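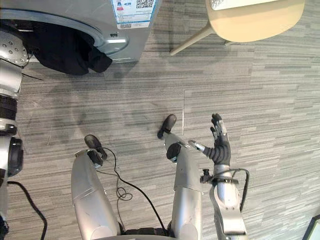

Robots on the washers – what happens to the laundry staff?

Posted by Juwita Chin

I work in the laundry room at a residential care home, 27 beds. Starting in October, management wants a humanoid robot to do the loading and unloading. There are three of us on the team and we've been told no one is being let go, but our job titles will change to "laundry attendant and monitor." Has anyone been through this? I'd like to know what the day looks like, if the hours hold up, and if I should ask for more money.
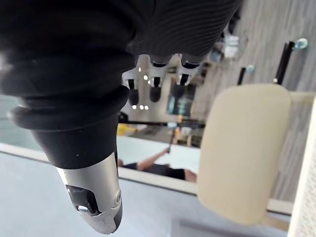 Replies

Ignacio Ledesma

Went through it last year at Zallerano, where I run the wash room. It's slower than a person. A load I can move in two minutes took the robot more than 90 at the start, counting the stops, and it's better now but still slow. We run it at night and on the small machines only.

What changed for us was the prep. Pockets, stains and name labels are still done by hand, and now they have to be finished before the basket goes down, because you can't catch a pen halfway through loading. The basket also has to go in the same spot each time. 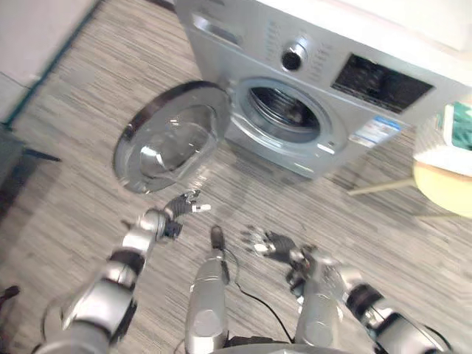

I also leave the washer door all the way open at the end of my shift. Small things stay in the back of the drum, mostly socks, so someone checks after each load. Our hours stayed the same but two people moved to a later start, and one of them quit over it. Ask about shift times before you ask about anything else.

On pay – get the new duties in writing first. "Monitor" can mean you glance over now and then, or it can mean you're the one who gets called when it stops. I got an extra 200 a month for being on call, and I had to ask twice.

Francine Turcotte

Agree with the above on getting it in writing. Also ask who is trained on the stop button and if that's paid time. Ours wasn't at first.

Irfan Sopacua

We have one for folding towels, not washing, so I can't say much. It's fine. Loud.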